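# Clearing a house in Tula Heights

Zohreh Najafi has been emptying other people's houses for a living since she left her job at a county records office. Her firm, Sadeghi, works mostly with families whose parent has died or moved to assisted living. We spoke at her kitchen table one morning in July, before a job that was due to start at 11.

She was in the middle of a hard one. The house had belonged to a retired piano tuner, and his family had asked for an inventory before anything left the building. Her list had reached 3,369 lines.

"A line can be a single spoon or a box of sheet music," she said. "It depends on what the family wants to argue over. These three wanted to know about every tool."

Najafi charges by the day and asks for one family member to be the contact. If siblings can't agree on who that is, she waits. She has turned down jobs over it.

"I don't want four people texting me about a lamp. Pick one. If you can't pick one in a month, you're not ready to clear the house."

She starts with paper. Deeds, tax returns, insurance policies and military records go into a locked case on the first day, and no trash leaves until that is finished. In one house she found $1,000 in an envelope inside a phone book. In another the title to a car was folded into a cookbook, and the family had already paid for a replacement.

"People go straight for the closets because clothes feel easy," she said. "Clothes are the worst place to start. You smell the person. You sit down on the bed and the day is over."

After paper comes the kitchen, then the garage, then the bedrooms. Photographs are last. She boxes those without sorting and tells families to leave them shut for 3 months.

I asked what sells. Very little, she said. China cabinets don't move at any price. Good hand tools do, and so does cast iron. A dealer called Flikudis takes furniture from her on consignment and pays at the end of each quarter. For a full dining set she told one client to expect $200, and the client hung up on her.

"She called back the next week. I get that. Her mother paid on installments for that table."

Small things go into tubs and baskets by who will get them, one color for each person. She buys whatever is on the shelf and reuses it from house to house.

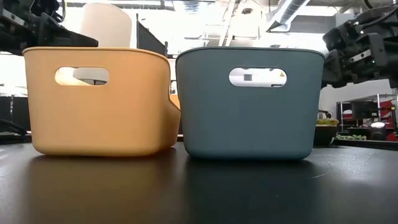 Kaveh disagreed with giving each heir a color from the start. He told me that in his mother's house it turned into a race, with everyone checking how full the others were, and that he would have kept it all together until the last day and taken turns choosing.

Najafi has heard this before. "Turns are fine if everybody lives in town," she said. "Half my families have somebody flying home in two days. They need to see their pile."

She does agree about jewelry, which stays out of the piles completely. It goes to an appraiser, and the family gets a written list with values before anyone claims a ring.

The piano tuner's house has a closing date now. The tools went to his oldest son, and the upright is still in the front room. Movers from Esico looked at the porch steps and asked for more money, and Najafi was waiting to hear whether the buyers might want to keep it.

"I'd leave it for them," she said, picking up her keys. "It's in tune."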